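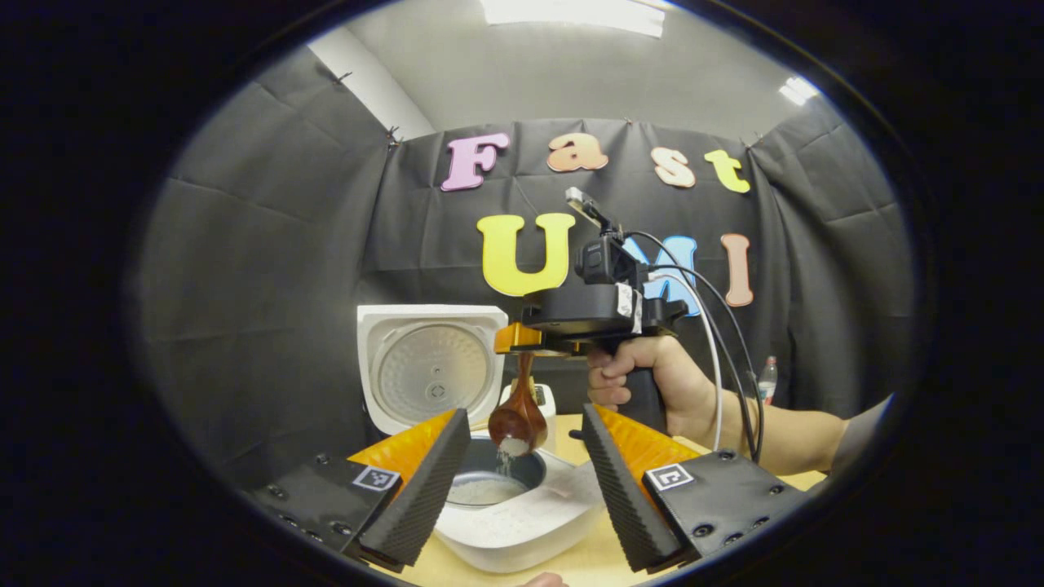

I've had the Gakley rice cooker for two months now and I'm still a bit in love with it! My old one (a Pramia, £61, dead by June) used to weld a crust to the bottom every single time, so I wasn't expecting much. First go, I got soft, separate grains with no scraping. Brown rice takes ages, mind you, and the beep at the end is far too loud if anyone's napping. The measuring cup is a bit flimsy too, and mine has already gone cloudy in the dishwasher. I mostly do enough for 3 of us and it copes fine with that, though a tiny portion for one comes out slightly dry unless I add an extra splash of water. Keep warm is great for up to 2 hours, then it starts going gluey. Four stars from me, and I'd buy it again.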